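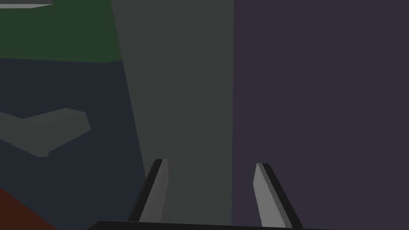 The gripper in the simulator, open, with nothing between the two fingers.

Tustia picture page, 6 March 2022

Welcome to the picture page of Tustia. In this project we gather examples for a learning system which should learn to pick up things and put them down in another place. We work in the simulator first, and the real arm in our Trorkesetti room comes later. For now the page is short, and we will put more pictures here when the next part of the set is checked.

About the picture
The two fingers lean toward each other, so the gap is smaller at the tips than at the base. The inner face of the right finger is the lighter one. We keep the shapes flat and simple, and the drawing stays quick on our older computers.

About the examples
One example is one try, from the open gripper until the person at the controls presses the stop key. We have now 129 tries in the set, and 54 of them were made with the new hand control from Talebi. Tries with a long pause at the start are kept also, but they get a mark in the list. We removed seven tries in which the recording had missing parts.

About the colors
The walls and blocks are in quiet colors, such as dark green and a muted purple. In the next part of the set we will change the colors and the light from one try to the next. We would like to have more than 100 tries of this kind before August.

Use of the pictures
You may use the pictures in a school talk or a report. Please write "Tustia, Clorix group" near the picture. If you need a larger size, please ask us by the contact form.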